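Speaker notes: House rules for kitchen trials
Hanneke Bosman, Stollum
Friday session, second slot after lunch. 40 minutes including questions.

Slide 1. Title
Say who I am and where I work. Stollum runs the kitchen trials, Rorham looks after the hands and wrists, Goossens keeps the written procedure. I'm speaking about the procedure. If people want torque numbers, send them to Rorham at the break.

Slide 2. Where the rules came from
We started with 2 pages. They covered the emergency stop, who may stand where, and what to do if something breaks. That was enough while the arm stayed over a table. Once the work moved to a full kitchen with a sink, a faucet and a dishwasher, the old pages left too much to whoever was on shift.
The rules I'm showing are in-house practice. They sit on top of the risk assessment and the machinery safety standards you already have to follow. Say this clearly. Last time someone asked if they could use our sheet in place of an assessment. They can't.

Slide 3. Before the arms move
Read the list at normal speed, don't explain every line.
Stop button tested at the start of each shift, by the person who will hold it.
Operator and spotter agree out loud on the task and on the word for stopping.
Floor checked for water, crumbs and dropped utensils.
Cables checked by hand from the base to the wrist, with the power off.
Dishes for the task checked for chips and cracks.
Spend some time on cables. Arms that look fine at rest can snag a loop on a handle when they reach low. Our rule is that the spotter calls any loop that comes within a hand's width of a cabinet handle or rack.
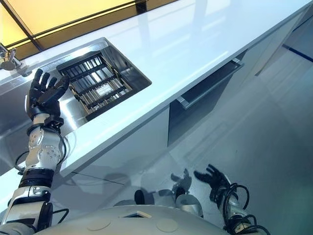
The second thing to say about setup is the start pose. Both hands open, fingers clear of any surface, and hold there until the spotter says go. New operators want to skip the hold. We ask them to count to five.

Slide 4. Water and steel
Faucet off at the valve unless the task needs water. If the task does need water, it gets its own sheet and a second signature.
Approach the sink from above. No sideways moves below the rim with the fingers spread. The rim is hard and finger joints are expensive, and Rorham has asked me to repeat that.
If there is a rack in the basin, it stays in the same position for the whole session. Anyone who moves it has to write that down.

Slide 5. Dishwasher
This is the longest slide, leave ten minutes.
Door fully down before an arm goes below counter height. A half-open door counts as a stop.
Upper rack and lower rack are separate steps in the log, even when the dish is the same.
One dish in one hand at a time. The other hand keeps still or stays clear.
People don't reach into the machine while the arms are powered, including to straighten a plate. Stop, power down, then reach.
No glass until the operator is signed off on bowls and plates. No knives at all under the current version. 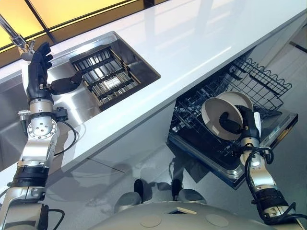 Bowl held over the lower rack, other hand at the sink.

Slide 6. Logging
Our log is called Grikeda. It has 556 entries for the kitchen as of March. Each entry has the task, the two names, the start and end time, and a line for anything odd. Stops are logged the same way as finished runs, with no blame column. We had one early on and people stopped reporting.
Give the cable example here if time allows. Three short notes from three different shifts, all about the same loop, and that is how the hand's width rule got written.

Slide 7. What we still argue over
How long one operator may stay on. We use 40 minutes and then swap. Goossens would like it shorter, the operators would like it longer.
Whether the spotter can also keep the log. At present yes, but I expect that to change in the next version.
How to treat wet dishes. We have no good rule for grip on wet surfaces and I should say so.

Slide 8. Questions
Leave the checklist up on the screen. Printed copies are on the table by the door. If someone asks for the file, take their address and send the current version, not the draft.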